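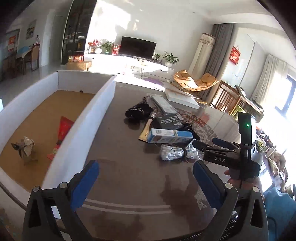
What should you do first with a table full of odds and ends? Get one open tray or box with low sides, put it on the table, and start with the things that have no packaging of their own.

Notes for the Tustholm talk, 28 December 2023. Forty minutes with questions. Osvaldo Carbone speaking.

Opening

Thank the hall for the heating. Say who I am: fitted shelves and cupboards in Clestdale for years, now mostly help people sort out rooms they can't face. Ask who still has presents on the living room table. Wait for hands.

Tonight is about one table in one room. It isn't about lofts or garages. If anyone asks about lofts, tell them July.

Part one – the table that collects things

Every house has a surface where things land. In a lot of homes it's the big table in the living room, and the week after Christmas is when it's at its worst. Point out the range on this one: something knitted, cartons, a clear bag of small silver bits, a cable, a foil figure. They've got nothing in common except that they're on the same table.

Say that this is normal. A table like that isn't dirty and the room behind it has flowers and a plant by the television. Most of the job is in one place. That makes it an evening's work at most.

Read out the figure from my own notebook: 36 tables sorted with clients in Drukstead and Clestdale. On 9 of them we found something the owner had already bought a second time. Usually batteries or a charger. Pause there, people like to own up.

Part two – the tray

Hold up my own tray. Low sides matter. In a deep box the small things sink and you're back where you started. With low walls you can see everything from your chair.

A divider helps but don't buy a tray specially. A shoebox lid with a strip of card across it does the same job. The one in the picture has a cardboard floor and an inner divider, and two or three things in it is plenty to begin with.

Loose and easily squashed things go in first. Foil figures, packets, anything small and round that will roll. Boxes can wait, they look after themselves.

Part three – packaging

This is the bit that gets the arguments. My rule is as follows.

Clear plastic goes once the thing inside is in use. Cartons with a barcode stay until the return date has passed, then go flat into recycling. Gift boxes stay if they're a good shape and you've somewhere to put them. One shelf of gift boxes, no more. Mrs Dunne had 135 of them in a spare room and used four a year.

Cables: label them the day they come out of the box. Masking tape and a biro. Do the demonstration with the kettle lead here if there's time.

Small parts in a clear bag – keep the bag, write on it what the parts belong to. If you can't say what they belong to, put a date on it and look again in six months.

Part four – glass tops

Somebody always asks. If you've a glass table with lace or a cloth under it, don't drag boxes across. Lift them. Grit under a carton will mark glass and you'll see it every time the lamp is on. Wipe with a damp cloth, then a dry one. Never spray straight on to the glass near the edge, the wet creeps underneath and stains the lace.

A dark top shows dust worse than a pale one. Clear it completely before wiping. Going round things takes longer.

Part five – finishing

Everything left on the table by now needs a room. Say the room out loud and carry it there. Don't make a pile by the door. The tray goes last, and it can live in a cupboard until next time.

Questions

Likely ones: wrapping paper (keep the long pieces), other people's belongings (ask them, then give them a bag), instruction leaflets (one folder).

Handouts are on the chair by the exit. Raffle after the tea, and mine is the ticket numbered 581, so somebody check it if I'm still packing up.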